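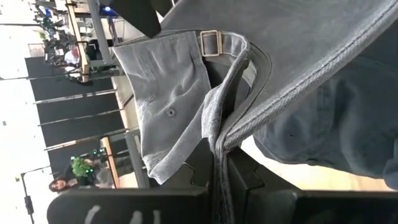 Department of Textiles and Material Culture – Undergraduate Project Reports

What People Keep: Wear, Repair and Attachment in Everyday Clothing

By Catherine Rennie
July

312 words shorter than my first draft, my supervisor tells me, and still too long, but I hope you'll bear with me, as I grew very fond of this project and of nearly everyone who talked to me for it.

The idea started in my grandmother's hallway. She has a coat rack with hooks for five coats and I don't believe it has ever held fewer than a dozen things, and when I offered to help her clear it out over spring break she picked up each piece and told me where it had been. By lunch we had thrown away one scarf. I came back to campus wondering whether the length of time people keep a piece of clothing has much to do with how well it is made, or whether it is mostly to do with the stories that get attached to it, and that became my question.

How I went about it

I put up a notice at the Baran laundromat on the corner by the student apartments, and another in the fabric shop, Clurkow, where the owner was kind enough to let me sit at the cutting table in the afternoons. The notice asked people to bring in one thing they had owned for a long time and still used. In the end 16 people sat down with me for a proper interview, and a further 308 filled in the short paper survey, though I had to set some of those aside where the handwriting defeated me (if one of them was yours, I'm sorry, and please print next time!).

The survey asked how old the item was, how often it was worn, whether it had ever been mended and by whom, and what would make the person finally part with it. The interviews were looser. I had a list of questions and mostly forgot to look at it.

What I heard

I expected to be told about wedding clothes and good winter coats. Those came up, of course, but the things people carried in under their arms were much more ordinary: sweatshirts, work pants, ball caps gone soft and pale in the wash, a bathrobe, a canvas apron. Grażyna Bielecka brought a gray cardigan she had knitted herself and re-knitted at both elbows, and she spent most of our hour showing me how to pick up stitches along a worn edge, which I have since tried at home with poor results. She told me she doesn't think of the mended parts as repairs at all. "It's just the newer bit of the sweater," she said.

Fereshteh Kermani had her father's raincoat. She never wears it in the rain, as the waterproofing gave out years ago, but she wears it to drive in and on planes, and she has replaced the lining once. She was one of several people who kept a garment going long after it had stopped doing the job it was bought for. I started calling these "retired" clothes in my notes, although she didn't care for the word when I tried it on her, and I can see why.

Miłosz Ziółkowski was my most cheerful disagreement. He brought a pair of work pants and said quite firmly that there was no story, he had paid good money for them and they hadn't fallen apart yet. I pushed a little and got nowhere. Looking back over my transcripts there are more people like him than I wanted there to be, and I have tried to be fair to them in the discussion.

Fading and what it means

One thing I hadn't planned to write about was color. Again and again people brought up fading before I did, and nearly always as a good thing. A faded garment was described as "broken in" or "finally right," and cotton came out of this much better than anything synthetic. Cotton dyed a dark color loses dye at the creases and along the seams first, where the cloth rubs, so over the years it ends up with a kind of map of how it was worn and folded. Holes and stains were talked about quite differently. A stain was something you apologized for and a hole was something you meant to get to.

Mending

Most of the people I interviewed had mended something themselves, but far fewer had been taught how. They had worked it out, or asked a neighbor, or watched someone online. Despina Rusu, who does alterations at Clurkow, told me that customers often ask her to make a repair invisible and then seem a bit let down when she manages it. I would love to see somebody take that up as a project of its own.

Problems and limits

People who answer a notice about old clothes are people who like their old clothes, so my group leans one way from the start. I also interviewed far more people over 40 than under, and my own classmates are barely there. If I did it again I would ask about things people had thrown out, too – I suspect I'd have learned just as much.

Thanks

To everyone at Clurkow for the chair and the tea, and to my grandmother, who has added a hook.

2 comments | 16 shares

Contact the department office | © Department of Textiles and Material Culture | Back to top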